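Last updated: 2020-01-15

Scoring flatness before the fold

The folding policy has been stuck at the same success rate since June, and most of the failures I logged had nothing to do with folding. The arms picked up the cloth, pulled it open badly, and then executed a correct fold on a bad starting shape. I split the task in two and put a check between the halves. These are my notes on the check.

The setup at Flevville is the usual one: two arms on a front rail, a white table, a bin of mixed laundry at the back. The controller is Vella, with the Pramanik segmentation code on top. Each trial starts with one item out of the bin and ends when the policy either commits to a fold or gives up.

The check computes two numbers from a single overhead mask. The first is coverage, the visible area of the cloth divided by its known flat area. The second is corner agreement, which fits a quadrilateral to the mask outline and measures how far the outline strays from it near each corner. If either number falls under its threshold, the arms release, regrasp and stretch again, up to 3 times.

Large single-color pieces turned out to be the hard case. Coverage saturates early on them. A wavy top edge or a bunched corner hides little area, so the coverage score looks fine while the fold line ends up skewed. Corner agreement catches most of these.
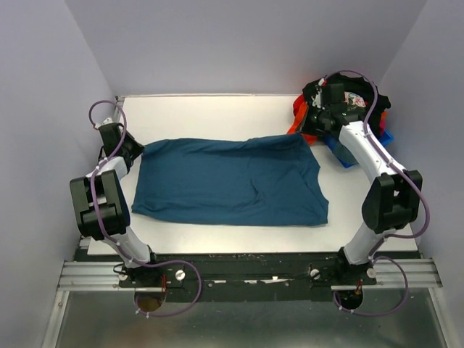

Consuelo Giraldo read a draft of this and objected to the quadrilateral. Her point was that it assumes the item is rectangular, so a shirt will always score badly and the arms will use up their regrasps on a shape that was never going to pass. She would rather see a template per garment class.

I agree with the objection and have not fixed it. For now shirts skip the corner term and are gated on coverage alone, and the results below leave them out.

Over 606 trials on towels and flat cloths, the gate cut skewed folds by almost 20 percent compared with the ungated policy. Cycle time went up, mainly from the second regrasp. The third rarely changed the outcome, so I will probably drop the limit to 2.

The remaining failures are mostly interior wrinkles. Neither score sees them, as the mask is only an outline. Alow has a shading-based wrinkle detector that I want to try next, though it was tuned on light fabric and I expect it to need new thresholds for dark cloth.

Recent posts
Gripper tip wear and missed corners
Choosing a mask threshold for dark fabric
Vella logging notes
Cable slack on long reaches

Contact | Copyright 2020 | Back to top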